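# Unit 3: Recording demonstrations with the hand-held gripper

Notes for the June group. Read these before your first session at the table. 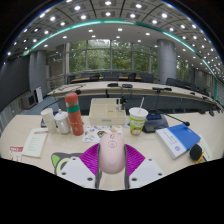 In Unit 2 you drove the arm from the leader controls. In this unit there is no arm in the room. You hold the gripper yourself, do the task with it, and the recording is used later to train the arm. Most of what you learned about pacing still applies. What changes is that your own wrist and shoulder now decide the path, and they can do things the arm can't.

## Why we use both methods

Remote control gives you joint data straight from the robot, so every recorded motion is one it can make. It is slow, though, and most people drive badly for the first hour. The hand-held gripper is faster to learn and can be carried to any table. The price is that the hand motion has to be recovered from the video, and some of it will turn out to be out of reach for the arm.

Yogesh Lodhi's group compared the two on the Semwal task set last year. With 100 demonstrations per method, the hand-held sets took far less operator time, but more of them were thrown out in checking. His slides are in the course folder.

## The pick-and-place task

One episode is one object, picked up once and put down once. Small desk objects are fine: a mouse, a cup, a roll of tape. The surface should look like a surface people use, with other things left on it.

1. Start with the fingers open and the object in view.
2. Move in at a steady speed. Don't stop and hover.
3. Line up the fingers so they meet the object on opposite sides. For something rounded, like a mouse, grip across the narrow direction.
4. Close until it holds. Squeezing harder makes a smooth shell slip out.
5. Lift clear before moving sideways.
6. Put it down, open fully, back away, then stop recording.

If you drop the object, keep going only if you can pick it up again in one clean motion. Mark the episode as a recovery. Otherwise stop and discard it.

## Common faults

**Wrist too fast.** Quick turns blur the video and tracking is lost. This is the usual reason for a rejected episode.

**Free hand in view.** Keep it in your lap or behind you. Steadying the object with it spoils the episode, even for a moment.

**Same start every time.** Move the object and change its angle between episodes. A set of 490 recordings from one starting position is worth less than a small varied one.

**Dragging.** Pushing an object along the table with closed fingers is a different task – label it that way or leave it out.

## Labels

Write what was done in a short command: "pick up the pink mouse", "put the cup on the tray". Use the color if there could be any doubt about which object is meant. Enter labels in Ilteo right after each batch. Margit Gál checks them and will send back anything that says only "object".

## For next time

- Record 2 batches with different objects and different starting positions.
- Watch one batch back at full speed and note every place you paused.
- Read the chapter on retargeting, up to the section on joint limits.

Questions about the software go to Benedek Csonka. Gripper faults – loose screws, fingers that don't close evenly – go to me.

V. Somogyi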